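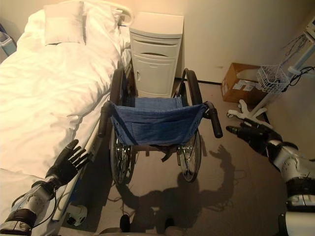

I drove over to Orkthorpe last month for the open afternoon at Forsberg, the care robotics lab on the second floor of the old nursing school. I had signed up back in January and then forgotten until the reminder came. My mother spent most of a year in a rehab ward, so I had my own reasons for wanting to see what these people are up to.

Parking was a mess. The lot behind the building was closed for paving and I ended up on the street by the feed store. If you go to the next one, park there first and save yourself the loop.

They took us up in groups of 6. Our guide was Elspeth Farquharson, who worked as a ward nurse in Clandville before she joined the lab. She gave a short talk in the hallway, mostly about what they were not going to show us. No lifting people, no giving medicine, nothing with a patient in the bed. The work right now is on the room itself: the bed, the chair, the bedside cabinet and everything else a nurse has to move before she can get to the person.

The task that afternoon was the wheelchair. The robot has two arms with black hands, and it has to come up behind the chair, take both push handles, back it away from the bed, turn it and park it alongside. I have done this a thousand times with one hand while holding a coffee in the other. It is a different thing to watch a machine do it. The left hand opens and waits over by the bed rail while the right one lines up on its handle, then they swap. Elspeth said getting both hands closed at nearly the same moment is the hard part. If one grips early the chair swings, and the casters up front go wherever they like.

We watched three tries. On the first it got hold of both handles and pulled back cleanly. On the second the right hand closed a little high and slid off the end of the grip, so they stopped it and started over. The third was the best one, slow but straight, and it parked the chair close enough to the bed that a person could have moved across. It also took long enough that the man next to me sat down on the windowsill in the hallway.

Somebody asked how many times they had run it. There is a sheet taped up outside the door and the count was at 2,119. Elspeth said the first 200 or so nobody would want to see.

I asked about brakes. With my mother's chair the brakes were the whole story – you forget one and the thing rolls out from under you. The robot does not set them yet. A staff member does it by hand after the chair is parked. She was direct about that and said brake levers vary so much from one chair to the next that they are leaving it for the fall.

I also asked about the bedding, because loose blankets got into my mother's wheels more than once. They leave the bed unmade on purpose. A tight bed with square corners is easy to work around, she said, and she never once saw a ward look like that after ten in the morning.

The software is called Tralaler. I asked what it stood for and she said it doesn't stand for anything.

The whole visit ran a bit under 2 hours, with coffee at the end and a form to fill out. I wrote that I would like to see it work with a second person in the room, since there is always a second person in the room. They are planning another afternoon once the brakes are further along, and I put my name on the list.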